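Sorting the shared kitchen at Wallin this Friday. 16 people eat here and every drawer is a mix of everything.

Spoons get one bin, chopsticks get a tray.

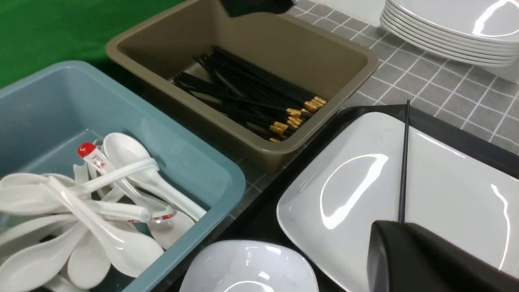
Signe Björklund wants the forks in the same spot as before, by the kettle. Fine with me.

Bowls are next. I'm keeping the ones that stack and passing the rest to Bandik. The translucent white kind can stay, we use it for rice. 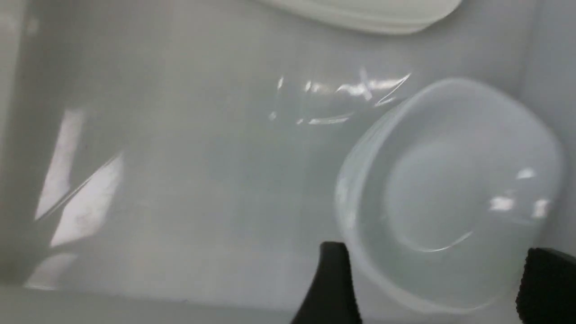

Plates go last. They're heavy and I want them on the low shelf.

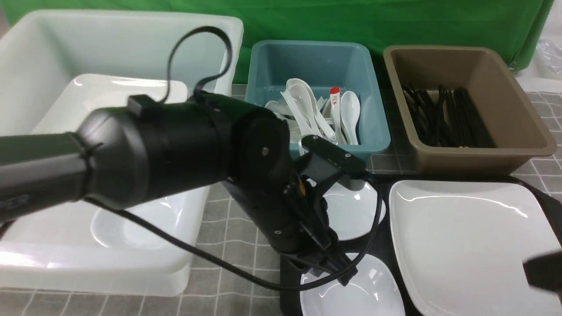 Wallin, August

Big white bin stays out on the table until the shelves are wiped. Labels tomorrow.

Recent posts
Shelf liner, 30 days in
Moving the spice rack
Tea towels at Clonima

Contact | © Sekerach | Back to top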